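Search the forums
Search term
Advanced search

Full-size or compact for bookkeeping?
Posted in March by ravn_ledger

I enter invoices for a parts supplier, Trorkholm. On a heavy day it's 274 lines. The office is replacing keyboards and the manager wants everyone on compact boards to save desk space. Is anyone doing this kind of work without a number pad?

judgate9:
I did it for 19 months. Fine for email. For columns of figures I was slower the whole time and made more mistakes. Ask to keep a full-size.

clirnuder:
Disagree. Buy a separate number pad and put it on the left. Your mouse stays close and your shoulder will thank you. Took me nine days to get used to it.

judgate9:
Nine days of wrong invoices is a lot to ask of somebody.

Sadao Nakajima:
I'm with judgate9. I key 500 entries at month end and I want the pad attached, on the right, where my hand goes without looking. Separate ones slide around on me.
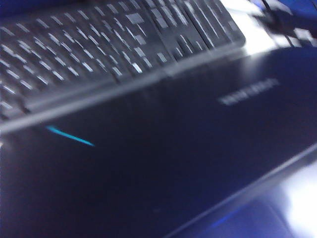
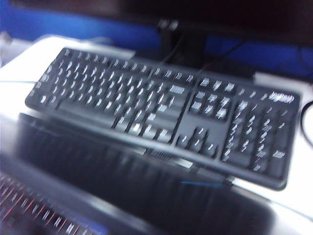
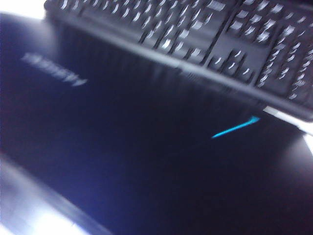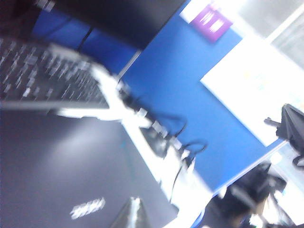 Black keyboard on the desk. The second one shows the number pad best, far right.

clirnuder:
Put rubber feet on it and it won't slide. How far do you reach for your mouse with that layout?

Sadao Nakajima:
Far enough, but I hardly touch the mouse when I'm entering. Tab and Enter do most of it.

ravn_ledger:
Same for me. I'll ask to keep a full-size and offer to try clirnuder's setup after quarter close.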